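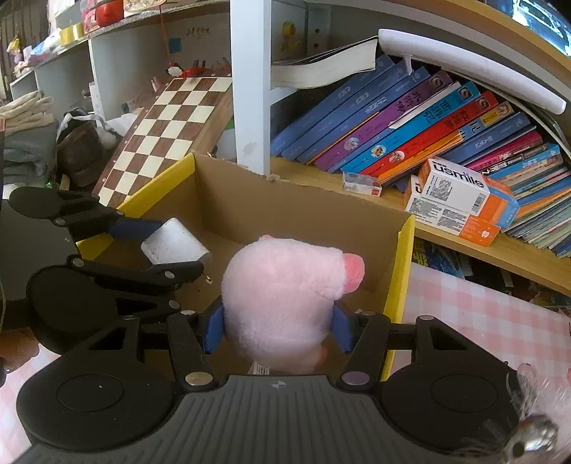

Taller y hogar > Almacenaje > Peluches y juguetes pequeños en cajas de cartón

Guardar peluches en cartón: preparación, llenado y cierre

El cartón ondulado sirve para almacenar juguetes de tela en interior seco. No sirve en garajes con condensación ni en trasteros bajo cubierta sin aislar. Para esos casos, caja de polipropileno con tapa.

Estado de la caja

Revisar primero el fondo y después las aristas. Un borde superior rasgado no inutiliza la caja si la rotura no baja hasta el pliegue; se recorta a ras o se refuerza por dentro con cinta de papel engomado de 53 mm. Si el fondo cede al presionar con la palma, se descarta. Las cajas reutilizadas de alimentación se airean un día completo, abiertas y boca abajo.

Antes de guardar

Leer la etiqueta textil de cada peluche. Si admite lavado, ciclo delicado a 30 °C, dentro de funda de malla, centrifugado mínimo. El pelo corto se cepilla en húmedo y otra vez en seco. Los que llevan pilas o módulo de sonido se limpian solo en superficie, con paño escurrido, y se les retira la pila.

El relleno tarda más que el pelo. Un peluche que parece seco al tacto puede conservar humedad en el centro: dejar 3 días en tendedero horizontal, girándolo una vez al día. No usar radiador.

Orden de llenado

Las piezas rígidas van abajo. Bloques, vehículos y figuras con aristas se envuelven o se meten en bolsa de algodón. Las piezas metálicas sueltas, en bote cerrado; en contacto con tejido claro pueden dejar marcas de óxido.

Los peluches van encima, sin comprimir. Se agarran por el cuerpo, nunca por orejas, patas o cola, que es donde la costura abre antes. La etiqueta cosida tampoco es un asa. Los colores intensos se separan de los rosas y blancos con papel de seda sin ácido.

Dejar unos dedos libres bajo las solapas. No se usan bolsas de vacío para periodos largos: apelmazan la fibra y el pelo queda marcado.

Superficie de trabajo

Un mantel de algodón bajo la caja evita rayar la mesa y recoge la pelusa. Se sacude fuera al terminar.

Cierre y rotulado

Cinta en H por debajo, una sola tira por arriba. Rotular en dos caras contiguas: contenido y mes. Las cajas cerradas en diciembre se abren en primavera para comprobar olor y presencia de polilla.

Última revisión: 11 de enero de 2026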